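Sketon Community Hall: pre-hire electrical and fire checklist
Checked by Lakshmi Gounder, September 2021

Comments are mine. The hire form says "all items compliant", which is what it said last time too.

1. Switchboard. Cover closes, circuits labelled. The label for the kitchen says "kitchen?" and I share the doubt. PASS, relabel.

2. Safety switches. Test button trips on both. The logbook has the same tick in the same pen for every month back to November. I would like to see who did those tests. PASS today, log not accepted.

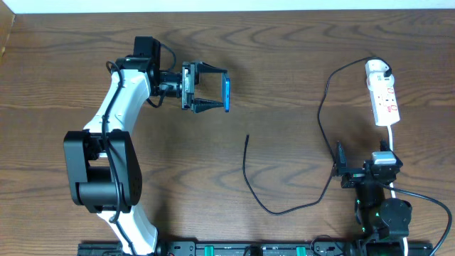
The same goes for the tags on the urn and the pie warmer. A tag tells me somebody owned a tag. Edano quoted $300 to retest the lot and I think we should pay it.

3. Power boards. No board plugged into another board. One in the supper room has a cracked housing. FAIL, bin it. Taping it up doesn't count as a repair.

4. Phone and laptop chargers. Hirers bring their own and leave them on overnight. The sign asking them not to has made no difference that I can find. Unplug at close, and no charging on cushions or bedding. NOT MET. 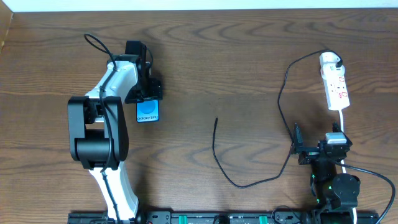
5. Extinguishers. Gauge in the green on each, pins and seals in place. The Drurklow service sticker on the foyer one can't be read. PASS with query.

6. Exits. Rear door opens, but it needs a shoulder. I was told it is "only stiff in winter". Plane it. Stacked chairs must stay 4 metres clear of it. FAIL.

7. Occupancy sign. Says 200. The plan in the office says 16 fewer. Use the lower figure until somebody can show me the paperwork.

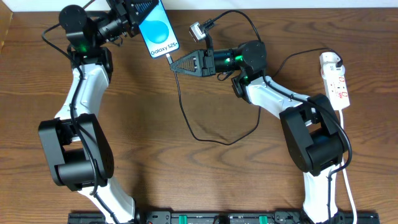 8. Emergency lights. Mudaliar say the batteries are good for years. They also sell the batteries. Run the full discharge test and write down the time each light goes out. NOT TESTED.

Recheck items 3, 4 and 6 before the next booking is confirmed.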